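Recording fridge demos with Vella: how I do a session

I've now recorded 1,884 examples of Vella fetching drinks out of a small white fridge, and quite a few of those are rubbish. Most of the rubbish comes from my first month, so this page is the routine I wish I'd had in March. It assumes your teleoperation already works and both arms are calibrated.

1. Decide what counts as one example

Mine starts with the door open and the arms at rest, and stops when the can is clear of the shelf. Door opening is a separate task with its own folder. I tried recording the lot in one go and ended up with 403 long, wobbly episodes that I still haven't had the heart to trim!

2. Write the label before you drive

One short line, same wording every time: "take green can from fridge". If you write it afterwards you'll drift into "grab the can" and "get drink", and then you're cleaning text files at midnight.

3. Shuffle the cans

Move them between every episode - standing, lying down, near the front, pushed to the back. Turn the labels round as well. Kolbrún Hjaltadóttir, who drives most of our evening sessions at Drondley, does this from a shuffled deck of cards, and her sets are much better spread than mine.

4. Go in low and slow

Bring the gripper in towards the lower part of a standing can, pause for a beat, then close. I park the other hand, open, out in front of the cabinet so it doesn't wander into the door. Check the head view before you close the jaws: you want to see the can you're after and at least some of the gripper beside it.

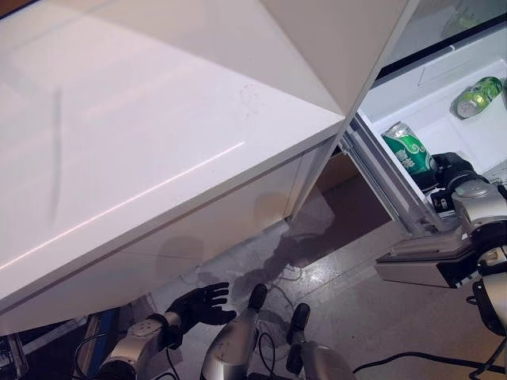
5. Keep the fumbles, bin the crashes

A missed grasp followed by a proper recovery is gold, so leave it in and tag it "recovery". If an arm hits the shelf or the door, delete the episode and go back to rest.

6. Stop after 15

I do 15 episodes, then a break, then replay 2 of them at full speed before starting again. My driving gets noticeably lazier after that, and it shows in the replays (long hovering, late closing). Copy everything off the robot before you switch it off, too. I lost a whole evening that way and I'm still cross about it.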